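Nicholas Street Reuse Shop and Repair Room
Progress report to the Indby Fund, second period
Prepared by Halyna Horobets, shop manager

Last updated: September

The grant pays for two things: rent on the repair room behind the shop, and the wages of one part-time repairer. Both were in place for the whole period. The shop itself covers its own costs from sales and did not draw on the grant.

We took in 1,113 donated items between the start of the period and the end of August. Of these, 563 were sold as they came, after cleaning and pricing. The rest were repaired, passed on, recycled, or are still on the shelves in the back room. The backlog is mostly lamps and small kitchen appliances, which have to be safety tested before they go out. Our tester was away for much of the summer and we did not find cover in time. He is back, and testing now happens every week.

Yurii Romaniuk started as repairer at the beginning of the period. He works mainly on clothing, bags and small furniture. He has also set up a parts drawer for zippers, hinges and drawer pulls, so that things we can't save are stripped before they are thrown out. It has cut what we spend on supplies, though we have not tracked the amount and will start doing so next period.

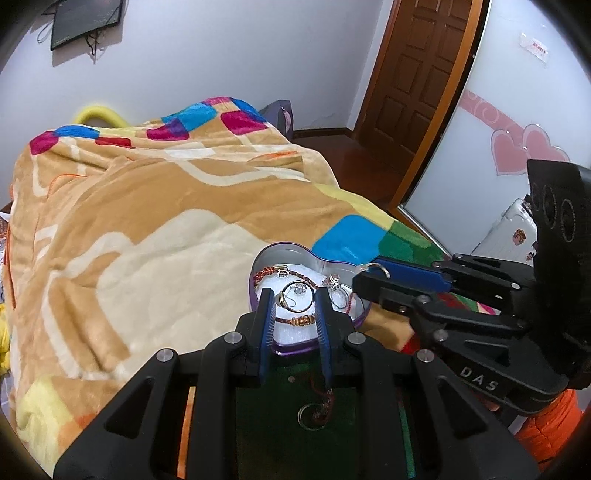

Jewelry was not in the original plan. It comes in mixed with clothing, in coat pockets and in the bottom of bags, and until this spring it went into a bowl by the register at one flat price. We now sort it and sell it in small lots. A lot can be as simple as a braided cord bracelet with gold-colored beads and a silver ring, set out in a purple heart-shaped tin. Lots like this sell better than single pieces, mainly as gifts. We do not value anything ourselves. If a piece looks like it might be worth real money, it goes to Rikach, the jeweler on the corner, before it is priced.

The repair evenings ran as planned, with 16 held in the period. Attendance was uneven — full in the spring, thin in July. We have moved the start from 5:30 to 6:30 p.m. after several people told us they could not get there from work.

Two problems need your attention. The first is the back door, which does not close properly and lets in rain. The landlord, Skekton, has agreed to replace it but has not given a date. The second is storage. We are renting 80 square feet in the basement next door, paid month to month out of sales, and would like to move this cost into the grant budget for the next period. A revised budget is attached.

For the next period we plan to clear the appliance backlog, keep the repair evenings at the same number, and begin a basic sewing class if Yurii's hours allow it. Please confirm whether the class needs separate approval.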